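Wallpaper and Floors in Company Housing at Ledov
Student project report
04/04/2021
Reading time: 2 min
Print | E-mail

Our project looked at how the small rented houses built for mill workers at Ledov were decorated inside. We used the Nechyporuk papers, which hold 400 repair bills, and a sample book from the Irkumeck wallpaper works. Kitchens were nearly always whitewashed. The front room got paper, usually the cheapest grade, and it was pasted over the old layer.
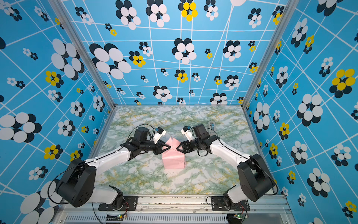

Tenants picked their own patterns for the front room, and the bills show they liked busy ones. Small flowers and trellis lines were ordered most. A repeat like the white crossing lines and oval flowers on blue leaves very little plain ground, and a pattern that full helped hide soot and bad joins. Floors were bare boards — marble patterns appear only in the bills for the manager's house.

In one house on Grarnel Row we read of eight layers of paper on a single wall. The bill charges extra for scraping it, which took 2 men most of a day. After that the company limited tenants to one new paper every 20 months.

We did not get to the bedrooms. Those bills are filed separately and we only saw them in February.

Comments (2)

My grandmother's front room was like this, paper on paper. The corners went round.

Is the Irkumeck book open to visitors?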